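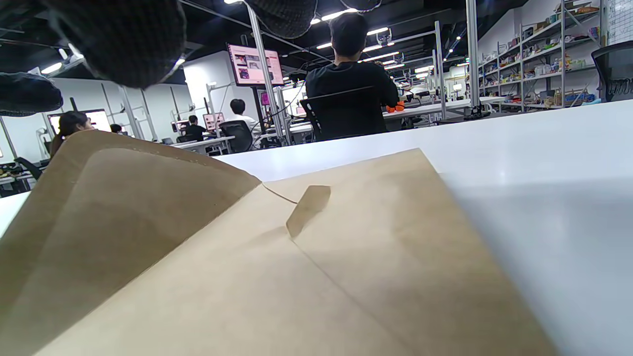
*Brown envelope, flap open.*

## 3. Setting up your Umow postal scale

I pack orders from my kitchen in Flustthorpe, and the Umow is the scale I'd buy again. Mine took 11 minutes to set up, mostly because I skipped step 2!

1. Slide the battery cover off and pop the cells in.
2. Put the scale on a hard, level surface – a rug will throw it right out.
3. Hold **Zero** until the display blinks, then let go.
4. Type in your service code. Mine's 3385, yours is on the Zoltard card in the box.

> **Note:** it switches off after 46 seconds. Tap any key and it wakes up, but you'll have to zero it again. 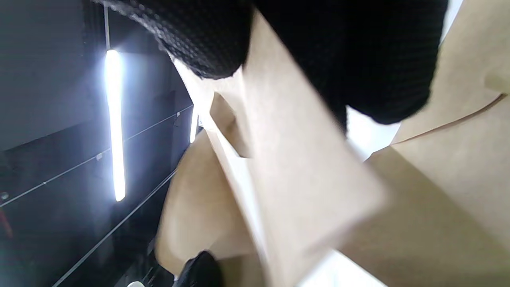

*Light brown kraft paper, close up.*

5. Weigh the packaging on its own and press **Tare**.
6. Add your goods and read off the weight.

> **Caution:** don't lean on the plate. Magaña repaired mine in July and it wasn't cheap.

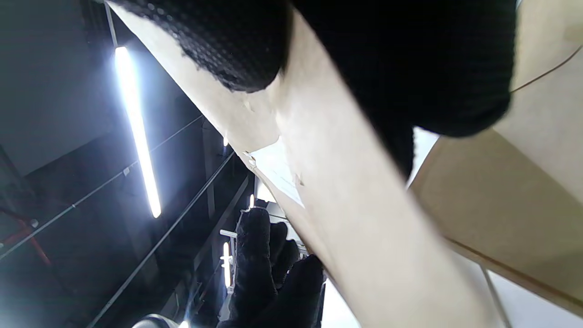 Postage bands catch people out, so leave yourself a few grams spare for tape and labels. Knit gloves, like the black one here, are fine for handling packaging, but take them off for the buttons (they're tiny, and I always hit two at once).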